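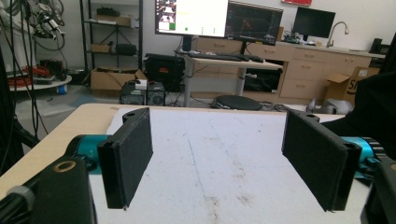

Is the drink package worth buying before you sail?
For most people who have two or three drinks a day and spend half the cruise ashore, it isn't, and you can check that yourself in ten minutes with the steps further down.

I've been suspicious of prepaid drink packages since my first cruise, when I bought one on the strength of a countdown clock on the booking page. The clock reached zero. The next morning it was back, with the same price beside it. So treat what follows as a way of working out your own number before the cruise line works one out for you.

Step 1. Find the real price
The figure in the ad is usually per person, per day, before gratuity. Go into your booking and add the package to the cart without paying. Write down the total on the last screen. On my November sailing on the Akar, the cart came to $659 for one adult for the week, and that was the "sale" price. I never did find anyone who had paid the full one.

Step 2. Read who has to buy it
Many lines want every adult in the cabin to take the package if one does. They say it's to stop sharing. Maybe so, but it also doubles the bill for a couple where one person drinks iced tea. If that's you, use both fares in the math. Don't let yourself think of the second one as an extra.

Step 3. Get the bar menu for your ship
Not the fleet menu, and not one from three years ago. Passengers post photos of current menus on the boards, and the date of the post matters more than how nice the photo is. Look for two things: what your usual drink costs, and the price cap on the package. Anything over the cap gets charged to you, sometimes just the difference and sometimes the whole drink. The wording is in the terms, normally a long way down.

Step 4. Count your port days separately
You pay for port days whether you're on board or not. We had 3 on that trip, and on the day in Tustora I was off the ship from breakfast until nearly dinner. I had one beer that night. Be hard on yourself here. People always picture themselves at the pool bar at 11 a.m.

Step 5. Do the sum
Multiply the drinks you'd honestly order by the menu price, add the gratuity, and add coffee, soda and bottled water if those aren't in your fare. Mine looked like this:

Wine and beer, whole week: $400
Specialty coffee, soda, water: $124
Total paying as I went: $524
Package: $659

So I would have been $135 worse off. Vicente Pereyra, who shared our dinner table, had the package and was sure he was ahead. He may have been. He also ordered cocktails he left half full, and I don't count those as savings.

Step 6. Check again before the deadline
Prices move around. If you've already bought and the price drops, most lines will let you cancel and rebuy up to a cutoff before sailing. Take a screenshot of the new price first, then cancel. Doing it the other way around is asking for trouble.

One more thing to look up is whether you can bring wine aboard on embarkation day, and what the corkage fee is in the dining room. The rules vary by line, and the phone agents don't always agree with the website. Print the website.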